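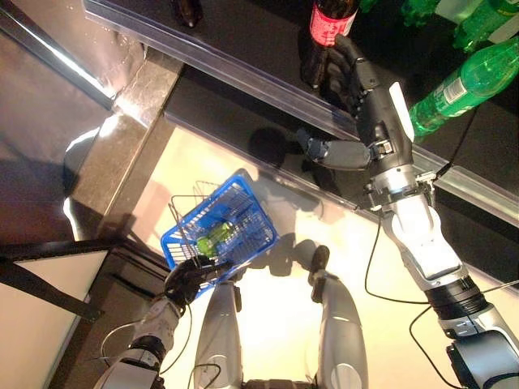
Grorberg Trail Running Club

Apr 16, 2023

OK so who else is still buzzing from this morning?! 11 miles, mud up to the shins, and I would go back out right now if my legs agreed.

1/ First, the new Fanis loop. If you've only run the old one along the creek, please try this. It climbs early, then you get that long soft stretch under the pines where you can just let go and roll.

2/ The climb is steeper than the map makes it look. I walked the top part and I'm fine with that! Short steps, hands on knees, keep breathing. You pass half the people who tried to run it.

3/ Lots of you asked about drinks on the longer ones. I sip every 20 minutes, even when I don't feel like it. Plain water for the first hour, something sweet after that. Flat soda is great late in a run - my stomach takes it better than gels.

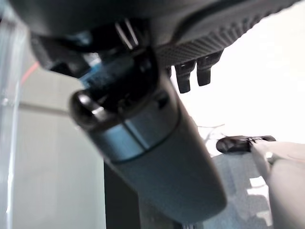

4/ Shoes! I wore my old pair with the worn lugs and slid all over the descent. Save the road shoes for dry days. If you can press a thumbnail into the lugs, they'll usually hold on wet rock.

5/ My longest run so far this spring was roughly 90 minutes, and that was plenty to build on. Slow is good. I can chat the whole way and I still got faster on the hills.

6/ Sangkhawat Ridge is in September and I am SO excited. My bib is 3171, so yell if you see it go by. There's a cutoff at the second aid station but it's generous, and the view from up there is worth every switchback.

7/ Somebody left a blue hat at the trailhead, size small. I have it in my car.

8/ Next group run is the easy creek route, all paces, dogs welcome on a leash. We wait at every junction. Bring a dry shirt for after - the parking lot gets windy and we always stand there talking way too long.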